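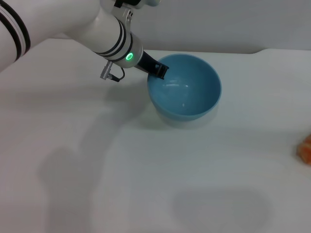

Galby Tabletop Bowls: README

Stills and short notes on everyday bowls, cups and small dishes set out on a table. Started as a list for the Pearce kitchen inventory, grew from there. Maintained by Apolline Brunet. Last big cleanup in September, small fixes since.

What's in it

1,246 stills, one folder per tabletop setup. 18 folders. Each has a notes.txt with what was put out, in my own words, so expect mess. Mostly bowls. Some mugs, a few ramekins, two colanders I keep meaning to move out.

The light blue bowl on the white table is labeled bowl_blue_light. Not the same label as bowl_blue, that one is the dark glazed set from Hernov. People mix these up constantly. Please check before you merge anything.

Labels

bowl, cup, mug, dish, lid, other
Color goes after the object, shade last (bowl_blue_light, mug_gray)
If only part of an object shows, add _part. Small orange thing at the right edge of a still = other_orange_part, don't guess what it is
Empty or full: only if you can see inside. Otherwise leave blank
Rim chips: yes / no / cant_tell

I went back and forth on "dish" versus "bowl" for the shallow ones. Rule for now: if soup would stay in it when you carry it across the room, bowl. Old folders dont all follow this.

Files

stills/ the pictures
notes/ one notes.txt per folder
labels.csv one row per object, so a still can have several rows
labels_old.csv keep for now, Prornine script still reads it

Known problems

Folder 15 has the color column shifted by one. Fix is in labels.csv, NOT in labels_old.csv.

40 stills have no label at all. Listed in missing.txt. Mostly plain white bowls on the white table where I couldn't find the rim, will look again on a better screen.

Light blue comes out nearly gray in the evening stills. If notes.txt says blue, trust the notes.

Pale gray wall behind the table gets picked up as a dish now and then by the Prornine script. No idea why. Delete those rows.

Adding your own

One folder per setup. Don't rename old ones, the csv points at them by name. Write notes.txt the same day or you will forget which bowl was which, I did. Plain tabletops are easiest to label, patterned cloths are ok, glass tables please no.

Send new rows as a seperate csv and I'll paste them in. Don't edit labels.csv directly, we lost an afternoon to that.

To do

Move the colanders
Measure the rims on the Hernov set, outer edge, in inches
Decide about saucers
Retire labels_old.csv once Prornine is switched over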